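Trindthorpe food waste round to begin in April

Weekly food waste collections will be extended to 1,208 households in Trindthorpe from April, the district council has confirmed. Each home will receive a seven-litre kitchen caddy. Collections will start at 7 a.m.

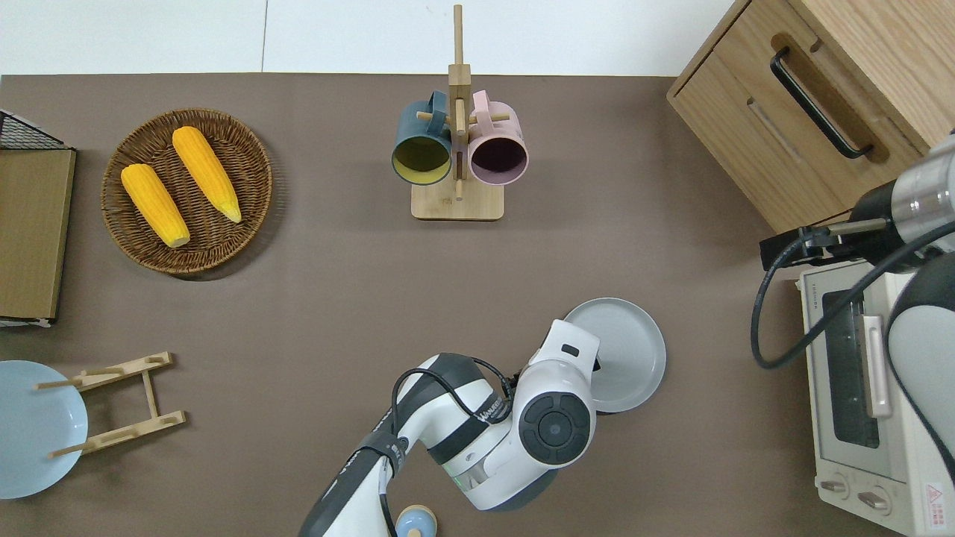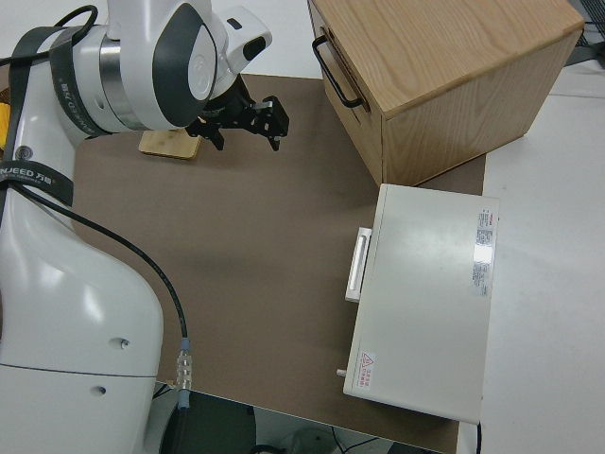
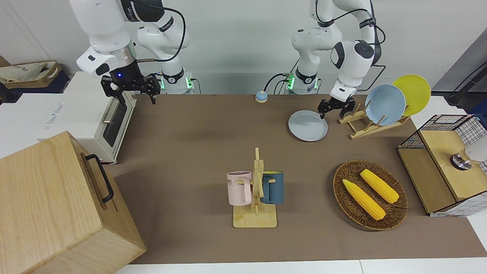
Corn cobs in a woven tray (first picture).

Residents of Brennan and Vikport will join the scheme later in the year. Flats with shared bins are not included at this stage. The contractor, Altell, will write to all affected addresses before the first round.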